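December, shop notebook, Wadeck bench

Finished the second round of glue tests for the Brarkico tabletop order. Writing it up before I forget which panel was which.

Hide glue first. Mixed it thicker than last time, let it soak overnight, and held the pot at a low simmer. Open time was still too short for a panel that size. By the time I had the far edge down, the near edge had already gelled. Reheating with the iron helped on the small offcuts and did nothing useful on the full piece.

Liquid glue did better. Spread with the notched trowel, 44 minutes in clamps, then left flat under the caul until morning. No lifting at the corners. One blister near the middle, which I slit and pressed. I think I starved that spot — the trowel had a worn tooth and I only saw it when I was cleaning up.

Humidity in the shop read 73 when I started. Too high for this. The Vurnport room stays drier and I would like to do the last panels there.
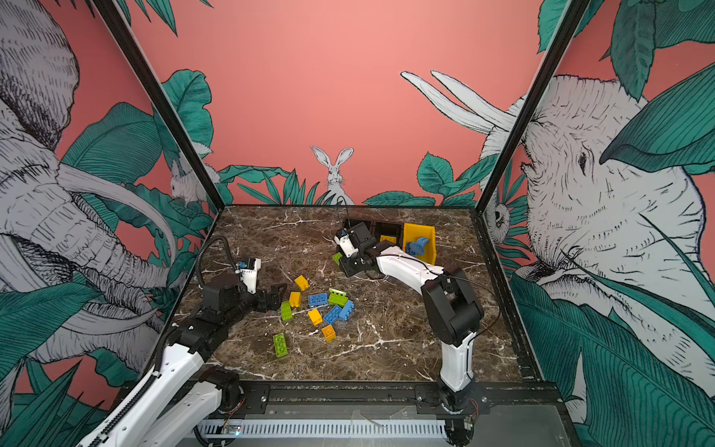
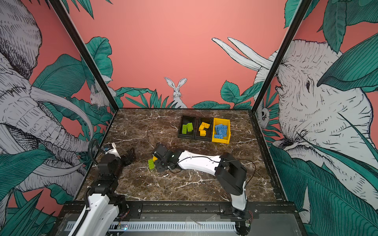
*Entry by Shengli Dai*

Veneer stock: five sheets left from the Au delivery, two with splits running in from the end grain. The splits are short enough to trim past if we cut the narrow pieces from those. Please don't use the good sheets for test panels. I marked them in chalk on the back.

Clamps: the long bar with the bent screw is still in the rack. It pulls to one side and left a dent in the caul. Needs a new screw or the scrap bin.

Next:

- sharpen or replace the trowel
- repeat the liquid glue panel with a heavier spread, same clamp time
- try paper tape on the seam before pressing, not after
- ask Wadeck office if they want the edge banded or left square — drawing shows both

Left the last panel under weight on the low shelf. Leave it there until I have checked the seam.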